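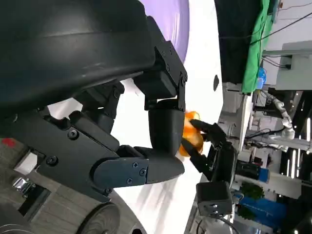

**Paid recipe testers wanted for a community cookbook**

Do you follow a recipe to the letter, then scribble all over the margins? We'd love to have you! Casen is a small cookbook publisher, and we're looking for home cooks to test recipes for our next title, a collection of family dishes with the working name *Jedo*.

The manuscript has 60 recipes in it, sent in by home cooks from all over, and every one of them needs to be made in an ordinary kitchen before we print 3000 copies. Some came to us beautifully typed. Others say things like "flour until it feels right" (we adore these, but somebody has to work out how much flour).

**What you'd do**

- Cook four recipes over six weeks, each one twice
- Weigh and time everything as you go
- Fill in a two-page feedback form for each dish and tell us plainly if something was bland, fiddly or too salty
- Send a quick phone snap of the finished plate – no styling needed

**What you'd need**

An oven, a stovetop, digital scales and a set of metric measuring cups. Please note our tablespoon is the Australian 20 mL one. You don't need any training, and we're especially keen to hear from people who cook for kids, cook in tiny flats, or haven't baked since school. We have plenty of confident bakers already, so nervous ones are very welcome.

**Pay**

$300 for the full set of four, plus groceries on receipt. You'll also get a copy of the book and your name in the back, if you'd like it there.

Recipes are matched to your diet and allergies, so list those in your application. The Huỳnh family chapter is heavy on fish sauce and prawns and it's gorgeous, so do say if you'd like a crack at that one.

**To apply**

Send us a paragraph on what you cooked last week (toast counts) and what your kitchen is like. Applications close at 5 pm on the last day of February, and testing starts in March. We'll reply to everyone, though it may take us a fortnight.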